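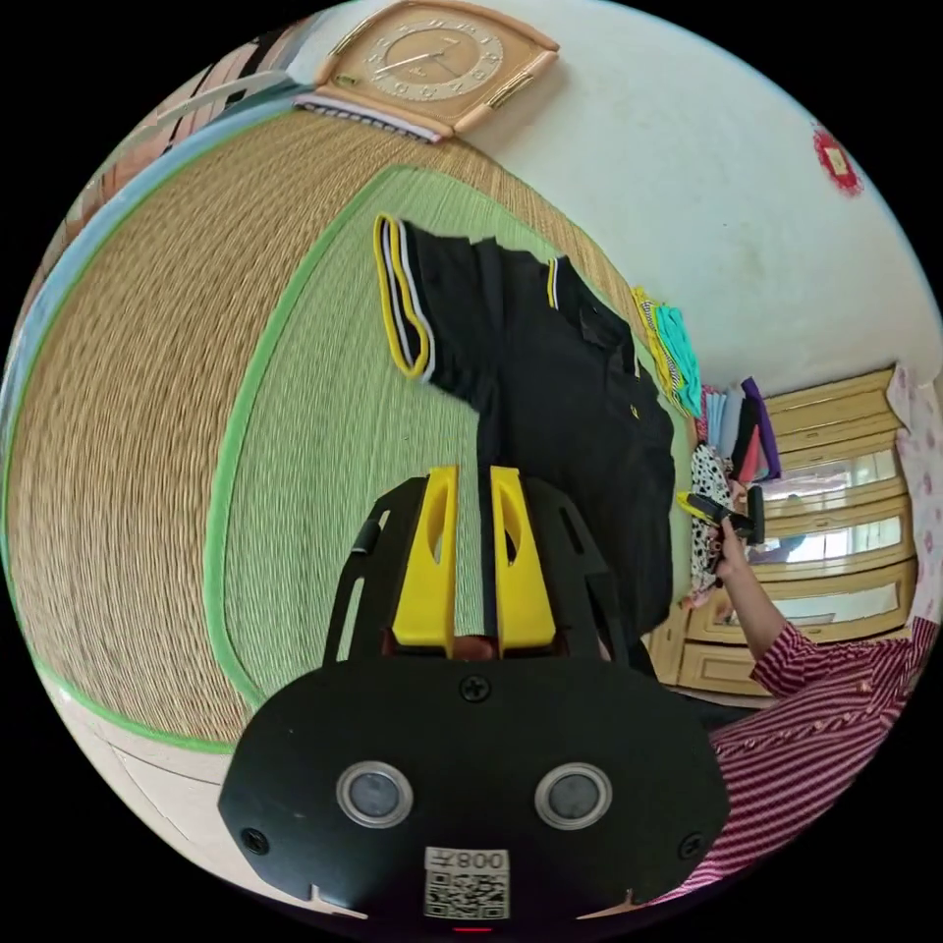

A black garment, gripped on a floor mat. Black clothes will be accepted in Walgate like any others, provided they are folded.

Walgate to donors: fold it or take it home

Walgate, 20th July -- The town's clothing drop-off will stop taking anything that has not been folded, starting in November, and residents have the rest of the summer to get used to the idea. Early signs suggest they will need it.

The rule was posted this week on the door of the Leso thrift store on Mill Street, which has run the drop-off for the town for 11 years. It is one sentence long. Clothes must arrive clean, dry and folded. The sheet of explanations taped underneath is four pages, and grew a fifth on Wednesday after a customer asked whether a hat could be folded. (It can't. Hats are exempt.)

The store says the trouble is time. Donations come in trash bags, mostly, with the neck of the bag tied in the kind of knot people use when they don't plan on seeing the contents again. By the time a bag has been cut open, emptied and sorted, the shirts inside look as if they had been slept in by a family of four. Wrinkled clothes don't sell, and clothes that don't sell go to Trolach, the hauler, which bills by weight and has never shown much interest in collars.

According to a notice from the store, 40 percent of what came in last year was passed on to the hauler. A good deal of that was wearable. It had simply been in a ball for too long.
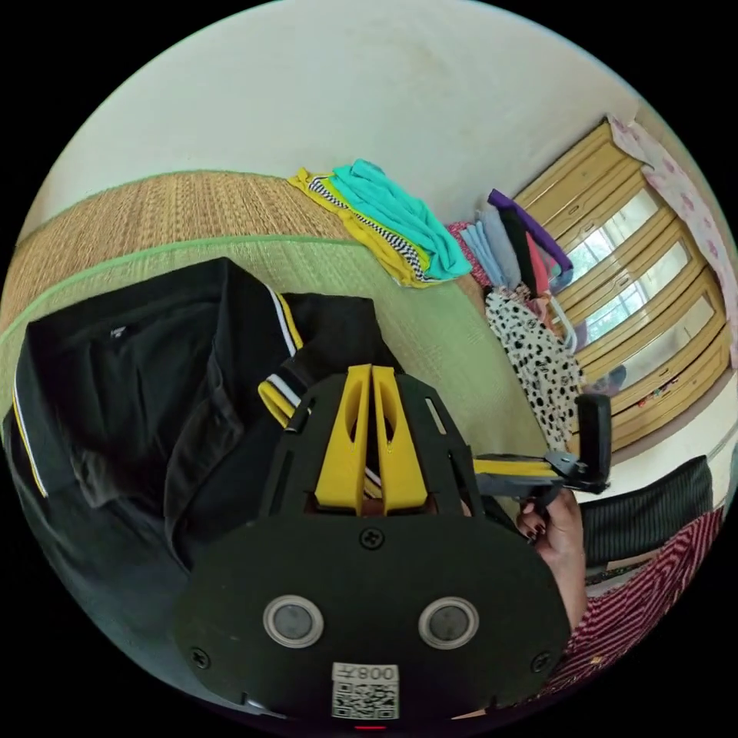 Walgate's new folding rule begins in November.

Reaction at the counter has been mixed, which is the polite word. One longtime donor said she had been folding for her children since before the store opened and did not see why she should now fold for the county. Another asked if rolling counts. The store's answer is that rolling counts for socks and beach towels, and that anyone rolling a dress shirt should think about what they are doing.

A third man, dropping off what looked like the entire closet of somebody taller, wanted to know who would be checking. The clerk told him she would. He took the bags back to his car and was still there 24 minutes later, folding on the hood. The store has since asked people to please not fold on the hoods of cars in the fire lane.

There is some local history here. Walgate tried asking nicely in the past, with a poster showing a smiling T-shirt, and the poster is remembered fondly by those who remember it at all. Donations got worse that year. The town then tried a suggested tagging system with colored stickers for season and size, and for a few weeks the store received a great many stickers. Most were green. It was never settled what green meant.

The neighboring town of Meesuk, which likes to be mentioned in these matters, has had a folding rule of its own for three years and reports no problems. Walgate residents have pointed out that Meesuk also reports no potholes, and they have driven there. Still, the Meesuk drop-off sells more of what it takes in, and its shelves do look better. Several Walgate people admitted to shopping there. None of them wanted it in the paper.

The town council did not vote on the rule, and a few members seemed unsure at Monday's meeting whether they ought to have. The contract with Leso says the store may set "reasonable conditions of acceptance," a phrase that took up most of an hour. One member felt that folding was reasonable and ironing would not be. Another felt that a fitted sheet was beyond the reach of an ordinary person and that the town could be open to a lawsuit. The matter of the fitted sheet was sent back for study -- the only item that evening to pass without a vote against.

The meeting then turned to parking, where it was happier. 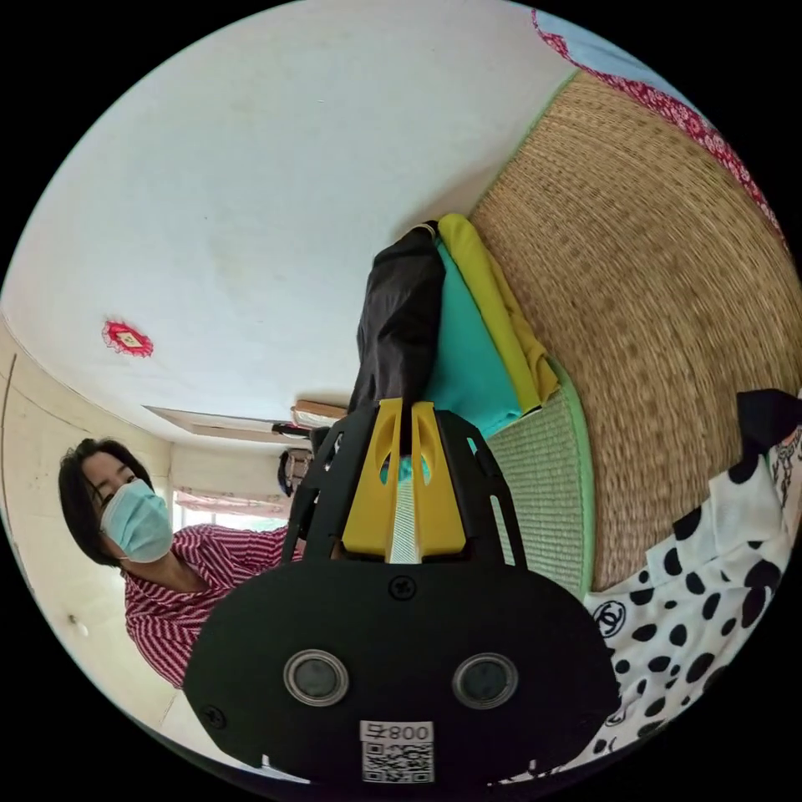 What counts as folded

The four pages (now five) are calmer reading than the meeting was. Shirts and sweaters should be folded flat and stacked with others of the same sort. Pants go in half and then in half again. Coats may be laid over the arm and handed across. Children's clothes can be stacked by size if the donor knows the size, and the sheet is kind about the fact that most donors don't.

Stacks should be low enough to carry without using your chin. They may come in boxes, baskets or paper shopping bags, left open at the top. Trash bags will still be allowed for bedding, though the store would like everyone to go easy on the knots.

Underwear is not accepted, folded or otherwise. It was not accepted before. The sheet says this in capital letters, twice, and one gets the sense that whoever typed it has opened a lot of bags.

For those who never learned, the store will hold folding mornings on the first Saturday of each month through the fall. They are free and there will be coffee. Bring something of your own to practice on; the store has plenty, but would like to stop handling it. Couples are welcome, although the clerk who will be teaching the class has asked that any long-running disagreement about towels be left at home. Thirds or halves, she does not mind, and she does not want to hear about it.

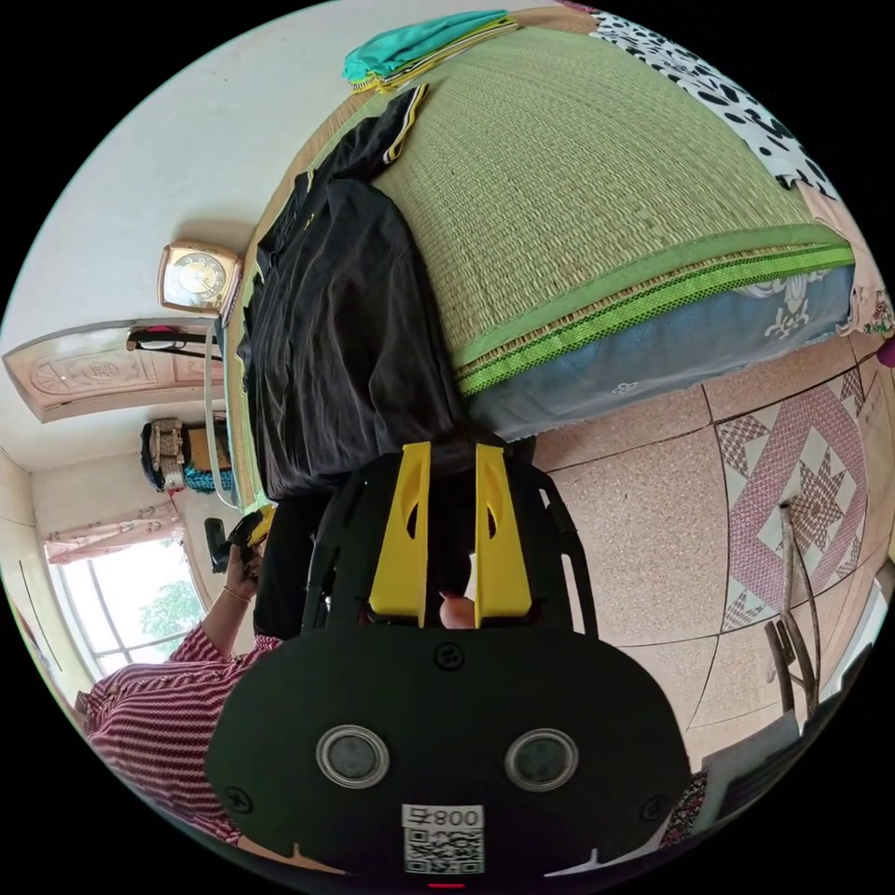
The store has also printed 2000 cards with the basic steps for a T-shirt, to be handed out at the library, the post office and the supermarket checkout. The first batch was delivered on Tuesday. It came from the printer folded the wrong way, with the instructions on the inside and a blank panel facing out, so that each card has to be unfolded before anyone can find out what it is for. They are being given out anyway.

As for enforcement, the store says it will be gentle for the first few weeks. Anyone who turns up with a loose pile will be shown to a long table by the window and left alone with it for as long as they need. There is no fine. The table does face the street, and the bus stop is directly across from it.

Drop-off hours stay the same, Tuesday through Saturday, nine to four. The bin behind the building, where people have been leaving things after dark for years, will be locked when the rule comes in. The hauler has been asked to pick up whatever is left beside it, and has said it will send the bill to the town.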